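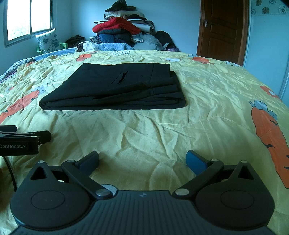
Photo: Cellside, Emmont

Home | About Us | Classes | Wash and Fold | Prices | Find Us

About Cellside
2024-12-06
By Ginette Boychuk

Print this page | E-mail this page

Cellside is a laundry in Emmont that also teaches people to fold. We wash, dry, fold and bag clothes for households who would like someone else to do it, and in the back half of the shop we run short classes for households who would like to do it themselves and are tired of doing it badly. Both halves are run by the same people. If you think it odd that a laundry would teach its customers how to stop needing it, our landlord thought so too.

I was asked to write this page because I complained about the old one. The old one said we were passionate about fabric. I have worked here for years and I have never met anybody who was passionate about fabric. Huguette Kowalchuk, who owns the place, is fussy about fabric, and I would trust her with a wool coat over any passionate person you care to send in.

How we started

Huguette bought the laundry when the previous owner retired. It had good machines, bad lighting and a folding table at the wrong height. She had the table raised the first week. It's still the best money the business has spent, in her opinion and in mine, and I say that as someone who was against it at the time because I thought the old one was fine. My back disagreed with me within days.

The classes came later, in March of our second year, and they came out of an argument. A customer had been to a weekend course on tidying and wanted her clothes folded into upright packets that would stand in a drawer by themselves. We did it. It took forever, we charged her more, and she came back the next week to say that the sweaters had fallen over. Ansel Boateng, who works our front counter, told her that sweaters do that. She asked why the course hadn't mentioned it. He said he'd be glad to give a course that did.

So we have one. It runs 80 minutes and you use your own clothes.

What we think about folding methods

We get asked which method we teach, and people seem let down by the answer. We teach the flat fold, the roll and the upright packet, and we'll tell you where each of them lets you down. The flat fold wastes the bottom of the pile, as everyone with a shelf knows. The roll is good in a suitcase and a nuisance in a closet. The packet looks wonderful on the day you do it. Ask to see the drawer a month on.

I've read a fair number of books on this subject. Most of them are written as though clothes came in one size and one cotton. Very few say what to do with a hooded sweatshirt, and the ones that do show it with the hood missing from the diagram. None I've found has an honest word about fitted sheets. You can fold a fitted sheet well. We'll show you how. It will still be a bit of a lump, and a person who says theirs isn't has probably got a very new sheet.

We're just as doubtful about equipment. Folding boards work for T-shirts and for very little else, and once you've used one for a week you can fold a T-shirt the same without it. Drawer dividers are a good idea if your drawers are deeper than your clothes. We had a salesman in from Malano with a set of closet inserts, and they were nicely made, and Huguette asked him where the winter things were supposed to go. He said he would get back to her.

The bed question

People expect us to tell them to buy a table. A soft bed is a poor surface by the rules, as the cover moves with the garment and you end up smoothing both. It's also where most of the folding in Emmont gets done, ours at home included. We teach on the table and on a made bed, side by side, and you can decide for yourself how much the table is worth to you.

What we tell people who fold on a bed is fairly simple. Pull the cover tight first if you can be bothered. Work near the edge so you aren't leaning. Do the dark things together, while you have good light, as it's very hard to find a seam on black cloth in the evening. Pants go leg over leg, with the seat tucked in so the pile doesn't grow a hump, and then in half, and in half again if the shelf is narrow. Press down with your forearm between folds. Don't press the finished stack, which only puts a hard crease where you didn't want one.

Check pockets before you fold as well as before you wash. I know. Check them anyway. 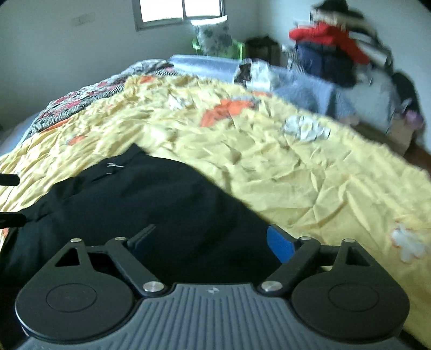

Do I need to iron things before I fold them?

For most everyday clothes, ironing first is a waste of your evening. Take them out of the dryer promptly, shake each piece once, smooth it with your hands and fold it while it's fresh out of the drum. Save the iron for dress shirts, linen and anything you plan to wear to an interview.

Who works here

Huguette Kowalchuk owns Cellside and does all the wool, silk and wedding-related items herself. She doesn't teach. She tried it once and took the customer's shirt away from him.

Ansel Boateng runs the counter and teaches the basic class. He learned to fold in a hotel linen room and can do a king sheet alone, which he'll demonstrate if asked and sometimes if not.

Mervin Perron looks after the machines and the deliveries. If your bag is late it's Mervin you want, and if a washer is making the noise, it's also Mervin you want, so please be reasonable about which one comes first.

Vasco Barreto joined us from the alterations counter at Mujić, two doors down. He does hems, zippers and buttons, and he teaches the small repairs evening. He'll look at a torn pocket for nothing and tell you whether it's worth fixing. Quite often his answer is that it isn't, and you should hear him out, as he's the one who would have been paid.

I do the books, the bookings and the second class, the one for people who have taken the first class and whose closets haven't improved.

What we can't promise

There are a lot of claims made for a tidy closet. I've seen it said that folding your clothes will help you sleep and save your marriage. We've had customers who slept badly before the class and slept badly after it. What we've seen for ourselves is that people who can find their socks leave the house a bit sooner. I'd be wary of anyone offering more.

We did try to find out whether the class makes a difference. For one season we kept a sheet of every piece folded by students at the table, first try and last try, and Ansel marked whether each would survive being carried across the room. He got through 2,812 pieces before he asked to stop. The last tries were better than the first tries. I'm told this is good news. I'd point out that he was standing next to them at the time, and that I never got to see what happened at home, so we don't print a percentage anywhere and we'd ask you to raise an eyebrow at any laundry that does.

We also can't promise that a family will keep it up. One person in the house generally cares about the stack and the others pull from the middle of it. A partial answer is to give each person their own pile and let them live with it. It works with adults. With children, put the things they wear most on the lowest shelf, roll the rest, and lower your standards until they leave for college.

Prices and the fine print

Wash and fold is charged by the bag. We don't have a membership, a points card or an app. A man came by to explain how an app would deepen our relationship with the customer, and Mervin walked him out to the delivery van and let him explain it there.

The basic class is held at the shop, with 2 students to a table, and you should bring a basket of clean clothes of your own. Please bring the awkward ones. Anyone can fold a dish towel. If you bring nothing but T-shirts we'll lend you something with a hood.

The fee covers the class and nothing else. We don't sell boards, boxes, bins or scented anything. If you take the class and decide you would still prefer us to do your laundry, we won't say a word, and a good many of our regular wash-and-fold customers came to us in just that way. I used to count that as a failure of the class. Huguette counts it as rent.

Refunds are given if you leave within the first part of the class and tell one of us why. We'd like the why. The best complaint we've had was from a gentleman who said we spent too long on towels. We looked at it, he was right, and the towel section is now much shorter.

Finding us

We're at 94 on the main street in Emmont, on the same side as Mujić, with the door that sticks. Push at the bottom. Parking is behind the building and the spaces nearest the wall are ours, whatever the sign says. Bags can be left at the counter until closing. Please write your name on the bag itself, on tape or a tag, and don't rely on us knowing your clothes by sight, though after a year or so we probably will.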